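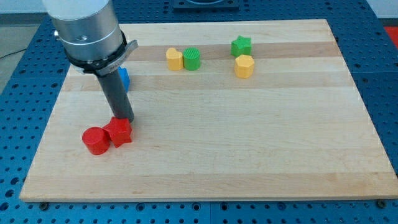 3. Working rules for the block cell

Parveen Bajwa
Project report, Finon lab course
April 26, 2018

The block cell was handed over to our group in September with one page of notes. My part of the project was to turn those notes into rules a new student could follow. The task itself is simple: the arm moves a rod tip over small colored blocks on a wooden board. Most of the work went into deciding what has to be true before anyone lets it move.

3.1 What we started from

The old Leckie sheet said "check the area" and "go slow." Two people reading it did two different things. One checked the board, the other checked the floor. I rewrote each line so that it names a thing to look at and who looks at it.

3.2 Rules for the board

The board stays on the perforated table and is checked for movement by hand at the start of a session. If it shifts, the saved positions are thrown out and taught again. We do not correct them with an offset.

Blocks may touch each other. The Skurness group did not allow this, and I kept their rule at first. I dropped it after the trial runs, as pushing one block against another is part of the task. What matters is that the starting layout is written down by color and shape, for example "red cylinder left of red angular block, yellow heart left of green cylinder."

The tip can come down very close to the top edge of a block. Any height that low must be taught at the lowest speed setting, with a second person at the stop button.

3.3 Rules for people

No hands over the board while the drives are on. Cables on the floor are walked before the first run. The person running the program says "moving" out loud and waits for an answer.

3.4 Trial

We logged 706 moves under the old sheet and 759 under the new rules. The Vokivier log format was used for both, with one line per move. Under the new rules, 2 moves were stopped by hand, both for a layout that did not match the written one. The old log has no column for the reason a move was stopped, so I could not compare the causes.

3.5 Still open

The rules do not say what to do when one block hides another from the operator's side. For now we walk around the table and look. The speed limit also needs a number in place of "lowest setting," and that has to come from the lab.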